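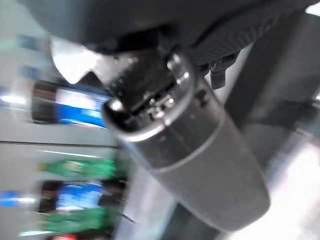
The Lirkby Prayer Bell, by Diekmann
Posted by Kekeli Kwofie in January
3 comments | 18 shares

A small brass handbell for calling a house group back from the biscuits. It won't deepen anyone's faith, but it does carry over 600 people talking at once - we tried it at a retreat. The tone is kind. The handle is oak and forgives being dropped during the notices. 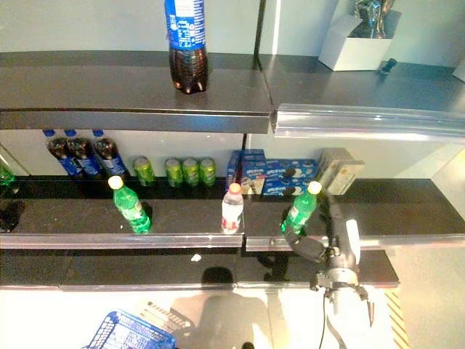
Cola on the upper and middle shelves.

Comes with a felt bag. Order code 718. Engraving is extra, and verses longer than John 11:35 may not fit.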